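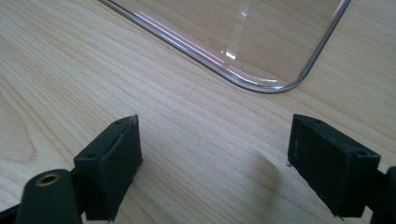
Fig. 30. Clear container on a light wooden tabletop.

Setting Out Your Garia Storage Container

Welcome to the part of the guide where you finally get to put your container to use! There's no hurry, so pour yourself a coffee and clear a bit of table first.

1. Wipe the tabletop with a soft, barely damp cloth, going along the grain, and let it dry all the way.

2. Rinse the container in lukewarm water with a drop of dish soap. Take your time in the rounded corners – crumbs do love to settle there.

3. Dry it with a lint-free cloth (an old cotton T-shirt is just fine) and hold it up to a lamp to check for smears.

4. Set it down gently, well back from the edge of the table, and lift it whenever you want to move it.

Note: Clear plastic is easy to overlook on pale wood, so you may like to put something colorful inside.

CAUTION: Do not use scouring pads or place hot pans in the container. For a replacement, ask for part 3919.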